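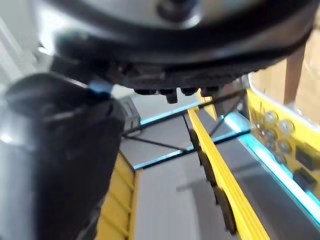 Fig. 1. Close-up of the yellow and grey structure, with the thin black rods crossing over the blue-edged strip.

So this was our build for the autumn design module, and I'll admit I picked it mostly because I like yellow. The brief said make a small structure with a long rail, keep it stiff, and write up what went wrong (plenty!). Nhyira Ametepe did the drawings and I did most of the putting together, on the big table in the Fokton room.

We went through four versions. The first one twisted whenever you leaned on the rail, so we tried crossing the rods, and that helped loads. I wish we'd done it from the start, but we spent ages fiddling with the feet instead.

The long yellow rail was the part I enjoyed most. It has faint grooves running along it, and lining those up with the rest took me a whole afternoon and a lot of tea. Nhyira wanted it shorter. I still think I was right!

For the load test we added weight bit by bit until something moved. Version three gave up early, version four held more than 3000 grams before the rail started to bow. We ran that one seven times and wrote down every result, which are all in the table at the back of the printed copy.

Next time I'd leave longer for the write-up, and I'd label the spare rods before putting them back in the box.

Recent reports
Wivport footbridge model
Choo paper tower
Ultton crane arm, part 2

7 shares | 3 comments

Contact the module office | Back to top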